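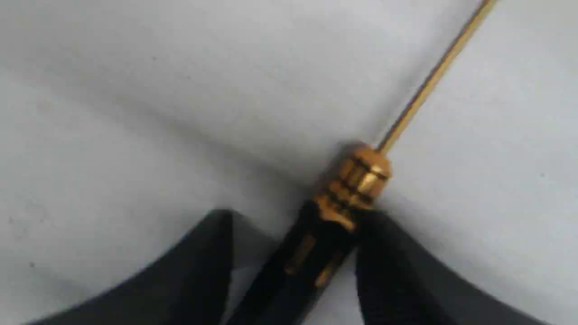 A jury has found a former warehouse supervisor guilty of stealing equipment from Urnuvance, the supply company where he had worked for five years, and selling it through a storage business in the neighboring town of Fernevlow, county prosecutors said.

The verdict came shortly after 4 p.m., following 2 days of deliberation. Jurors convicted the defendant on one count of felony theft and one count of falsifying business records. He was acquitted of a separate charge of witness tampering.

Prosecutors told the court that 412 items were removed from the company's main warehouse between January and June of last year. Most were small hand tools, drill parts and measuring instruments that could be carried out in a bag at the end of a shift. The items were marked in the inventory system as damaged or returned to the maker, according to court filings, and the entries were made with the supervisor's own login, often late in the evening.

The thefts came to light when an outside auditor compared the return records with shipping receipts and found that no matching shipments had been made. The company reported the matter to the sheriff's office in July. Investigators later searched two storage units rented under the name Kasia, a resale business registered to a relative of the defendant. The relative was not charged and testified for the prosecution under an immunity agreement.

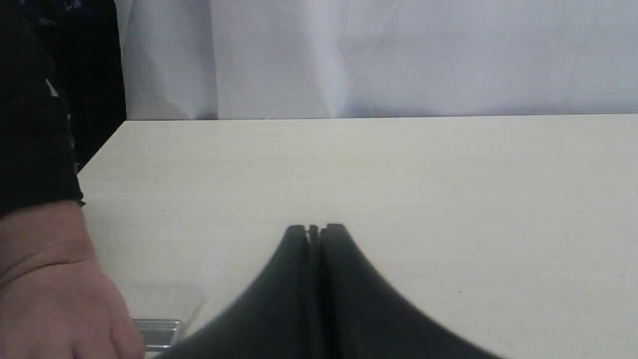

A light-colored tabletop with a faint streaked surface.

Deputies recovered roughly 100 of the missing items from the units. Others had been sold online or at weekend markets, prosecutors said, and have not been located. Buyers who came forward during the investigation were not accused of wrongdoing.

The defense argued that the company's records were unreliable and that several employees had access to the same computer terminal. Attorneys also said that managers had allowed staff to take home goods that had been written off – a practice the company denied in court. The warehouse manager testified that written approval was required in every case and that no such approval had been given during the period in question.

A key part of the trial concerned security records from a side entrance on Mujić Street. The door logged each use of an employee badge, and the prosecution presented a chart matching after-hours exits with changes to the inventory system made on the same evenings. The defense objected to the chart as misleading, but the judge allowed the jury to consider it.
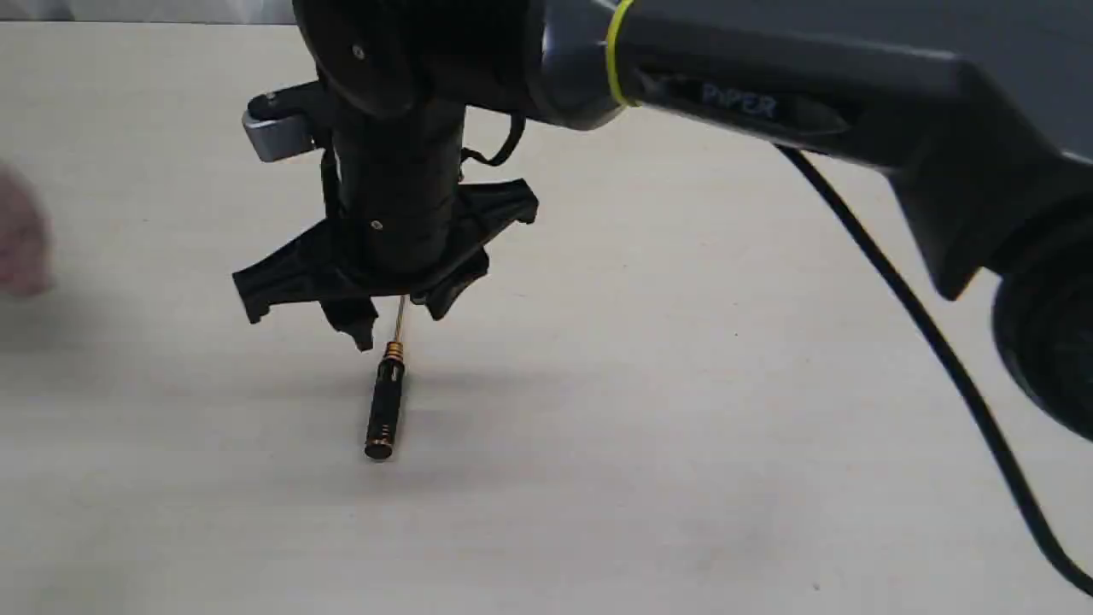 In a written statement, the company thanked the sheriff's office and said it had since changed the way returned and damaged goods are recorded. Two employees must now sign for each item, and the warehouse is subject to unannounced stock checks. The company declined to comment further until the case is closed.

The defendant, who has no previous criminal record, remains free on bond. Sentencing is expected in October, after the probation department completes its report. A hearing on restitution will be held at the same time. The defense has said it intends to appeal the conviction on the records charge.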